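Search Furnstead Help
Enter a keyword or product number
All topics

Flat-pack shelf arrived with bowed boards – store flat or return?

Posted in Storage and shelving, 29th July

Natsumi Sekiguchi

I bought two Braston shelving units for a box room. Each unit has painted shelves, sold separately from the frame, and each shelf comes in its own carton with a clear plastic wrap round the board. The cartons stood on end in an unheated garage from February until last week, when I brought them in to start the build.

Two of the shelves are bowed along their length. Laid on a worktop with the hollow side down, the worse one has a gap of 3 mm at the middle. The other is less, perhaps half that. The rest rock very slightly or not at all. The shelves are 400 mm deep and the finish is the same on both faces. There is no swelling at the edges and the paint is sound.

My questions are whether a board like this will settle flat again, whether I should take the plastic off before trying, and whether a bow of this size matters once the shelf is loaded. The load will be box files and a small printer. I have the receipt but the return period has passed, so I would sooner fix it than argue.

I have read the leaflet. It says to store "in a dry place" and nothing more.

2 replies

Jodeo

Check which way the bow runs before doing anything else. If it runs front to back, the side rails will pull most of it out when the fixings go in. If it runs left to right, as yours does, the rails do nothing for it and you are relying on the load.

A board that has stood on end in a cold garage for months can bow for two separate reasons. One is its own weight, if it was leaning and not upright. The other is uneven moisture. One face takes up more damp than the other, swells a little, and becomes the outside of the curve. The wrap slows this but does not stop it, as the ends are usually only folded and taped.

What I would do:

Bring all the boards into the room where they will be used. Take the wrap off completely. Leaving it on one side only is the worst arrangement, as one face dries and the other cannot.

Lay two straight battens on the floor, parallel, one under each end of the board. Put the board on them with the hollow side down so that the middle stands up. Air must be able to reach both faces.

Leave it unweighted for a few days and measure again with a straight edge in the same place. Write the figure on a bit of masking tape on the board, or you will forget which was which.

If it has improved, carry on. If it has stopped moving, put a weight on the middle, 15 kg or so, spread over a scrap of board to protect the paint. Check it every other day. Do not use a heater. Fast drying on one side gives you a new bow the other way, and can craze the paint.

As for whether 3 mm matters: on a shelf of this kind, no, provided you fit it with the crown upwards. The files will bring it down close to level. Fitted crown downwards it will look as if it is sagging from the first day, and it will get worse. Both faces on yours are finished, so you can choose. Check first that the peg holes are the same on both sides – on some ranges they are blind and drilled from one face only.

I would put the printer on one of the flat boards. Printers do not like a surface that rocks.

Lui

just send them back. mine were the same and the shop changed them even though it was late, they only wanted the number on the carton label. Mine started with 102 if that helps

Natsumi Sekiguchi

Thank you both. The peg holes go right through, so either face can go up. The wrap is off and the two bad boards are on battens in the box room. After four days the worse one measures 2 mm and the other I can no longer get a feeler under. I will leave them until the weekend and then build, crown upwards.

Lui, the cartons went out with the recycling before I saw your reply, so a return is probably no longer open to me. For anyone else reading, keep the label.
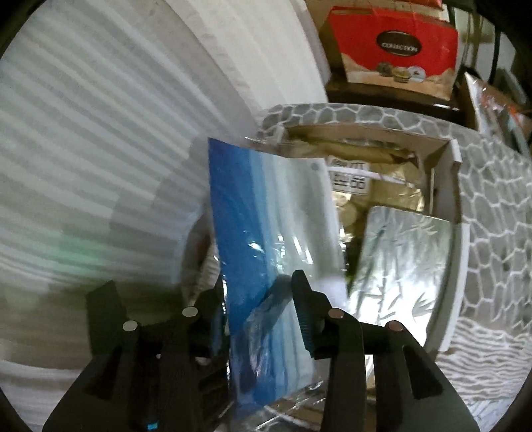

Related topics

Shelf pins too loose in drilled holes
Can Braston side frames be cut down?
Touching up chipped paint on shelf edges
Fixing a tall unit to a plasterboard wall
Missing cam bolts – where to order
Storing flat-pack furniture over winter

Contact us | Copyright Furnstead Help | Back to top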